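Church visit notes, Fidcombe and Asolside
June 10, 2021

Typing this up fast before I forget it all. Two churches in one day, one supper, long drive home. Our search team wanted to know how other small congregations got by without a full-time pastor, so off we went, six of us in the van with a bag of bagels.

Left at 8. Wrong turn at the grain elevator, so we came into Fidcombe from the back side, past the cemetery. White clapboard, bell tower, ramp on the north door (new, very nice, wish we had one). They've had no settled pastor since April of last year. An interim comes two Sundays a month, lay people preach the rest. Nervous the first time, they said. Now there's a sign-up sheet and it fills.

Membership on the books is 431. Don't be fooled. Before everything shut down they'd get 95 on a good Sunday, and now that the doors are open again it's 77, plus whoever is watching from home. They count the ones at home separately and don't fuss over it. Our own number would look better if we did this too, or at least clearer.

Asked them what went wrong. Long pause, then plenty. The first search profile was written by four people in one evening and read like it. Said they wanted "a young family man with thirty years experience" more or less. Second try they had listening suppers in people's kitchens, took all winter. Much better document, they gave us a copy. I have it in my blue folder, anyone can borrow it.

Music: piano only right now, organ needs work. Hymns kept short. Coffee hour out on the lawn.

Lunch on the grass and then over to Asolside, forty minutes, pretty road along the river. Different sort of place altogether. Brick, 1960s, flat roof that leaks. They share the building with a Lutheran congregation and the two take turns on the early service. One kitchen, two sets of cupboards with lables. I asked if anybody fights over it and got a look.

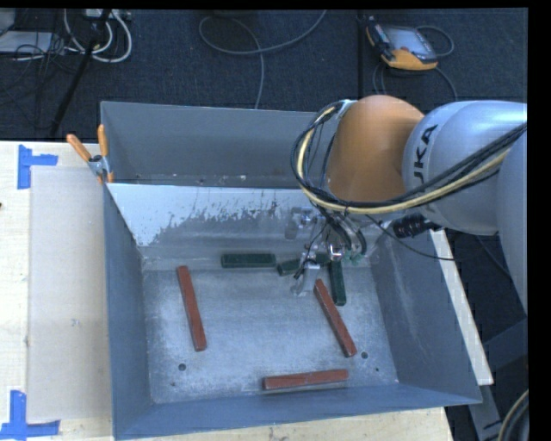
Metal bin with red blocks, on a wood tabletop.

The sharing agreement is three pages. Who pays heat, who plows, who gets the sanctuary Christmas Eve (they alternate, five o'clock and eight). It gets looked at again every spring. Their pastor is half time and also chaplain at the Brornau nursing home, which means real office hours are Tuesday and Thursday and that's it. People had trouble with that at first. Now the deacons do most of the visiting, in pairs, and a few told us it was the best thing to come out of the whole change. One said she hadn't known half the shut-ins by name before.

Money. Didn't get as far as I'd hoped. Half-time salary plus full health insurance is the arrangement, and the insurance is what hurts. Ask me for the sheet.

Supper at Öztürkmen on the main street, lentil soup and flatbread, almost everybody had seconds. Talked the entire time. Not all of us agree, to put it mildly. A couple of us came in wanting full time or nothing and still do. I went in that way too and I'm less sure now.

Things to bring up at the next meeting:

Kitchen suppers before anybody writes a word of our profile.
Lay preaching list, start with the summer Sundays.
Ask the Methodists down the hill if they'd even talk about sharing. Just talk.
Visiting in pairs.
The ramp. Get the name of Fidcombes builder.

Both churches said come back on a Sunday and see a service, and we should, maybe after haying. Thank you notes are going out this week, card is on the table in the narthex, please sign it even if you didn't go.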